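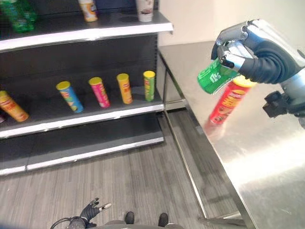
Según Apolinar Valdovinos, la autonomía que figura en la ficha de un helicóptero no tripulado es la de vuelo estacionario sin carga, y con ella no se puede planificar una misión. La objeción se recoge al inicio del tema porque afecta a todos los cálculos que siguen.

Tema 5. Balance de masas y autonomía en aeronaves de ala rotatoria

5.1 Definiciones
Masa en vacío: célula, rotores, motores y aviónica fija. No incluye baterías.
Carga de pago: sensor, soporte y cableado propio.
Reserva: fracción de energía no disponible para la misión.

5.2 Potencia en estacionario
Por teoría de cantidad de movimiento, la potencia inducida crece con el empuje elevado a 3/2 y decrece con la raíz del área del disco. Para una misma masa, un rotor único de gran diámetro consume menos que varios rotores pequeños de menor área total.
La densidad del aire entra también bajo raíz. A 2000 m de altitud la penalización ya no es despreciable; véase la tabla de atmósfera estándar.

5.3 Caso Plilside
Energía embarcada: 819 Wh
Potencia media en crucero: 333 W
Autonomía teórica: 2,46 h
Con reserva del 20 %: 1,97 h
No se ha descontado el consumo del enlace de datos.

5.4 Ejercicio
Repetir 5.3 con la configuración Calloway, duplicando la potencia media durante el ascenso. Indicar las hipótesis.

Entrega a Emiliano Huerta antes del 4 de octubre de 2015. No se admiten hojas de cálculo sin unidades.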